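Pellero strap-hanging set

A small set of wrist camera recordings from a home-built arm that hangs bags on swivel hooks and takes them off again. Everything was recorded on one kitchen counter. Card last edited 2025-06-08.

Contents

111 episodes, 2931 still frames pulled from them, and one plain text log per episode. The frames are in folders by episode number. The logs list joint angles, finger opening and a time stamp on each line. There is no depth data and no sound.

Hardware

The arm is a Shen kit with the stock elbow and a wrist I printed over. The gripper has two flat black fingers. The first pair was shorter and kept catching the hook prongs on the way out, so episodes before 35 were thrown away and redone with the present pair. The controller is a Clalleck board running its own firmware, unmodified. The camera sits on the wrist and looks out past the fingers, so they show up at the bottom of the picture in most frames.

Task

The hooks are plastic swivel multi-hooks clipped over a dark rod on a black stand. They come in light blue, white and pale green. The arm either lifts a bag by its strap and puts the strap over a prong, or takes it off a prong and sets the bag on the counter. Each log says which at the top, as "hang" or "remove".

The hooks turn freely, and most failures come from that. If a finger touches a prong early, the whole cluster spins and the strap lands between two prongs or misses. I tried taping the swivels and then took the tape off, as it made the problem too easy.

Known problems

Frames in episode 45 are one step behind the log. Shift them by one before use.
White hooks are hard to pick out where the white counter is behind them. Pale green is not much better under the evening light.
The wall has a bird and plant mural on it. A detector trained on these frames alone will probably learn the wall. Mix in something else.
Stand position was not marked on the counter, so it drifts between sessions.

Splits

None supplied. Split by episode and never by frame, or you will get near copies on both sides.

Not included

The Zesex wrist mount files are in their own repository. Calibration was done in October and has not been repeated. If you need exact camera angles, treat those numbers as a starting point and fit your own.

License

Free to use for any purpose. Keep this card with the files if you pass them on.

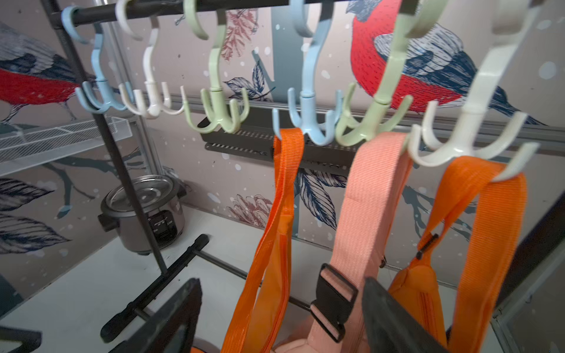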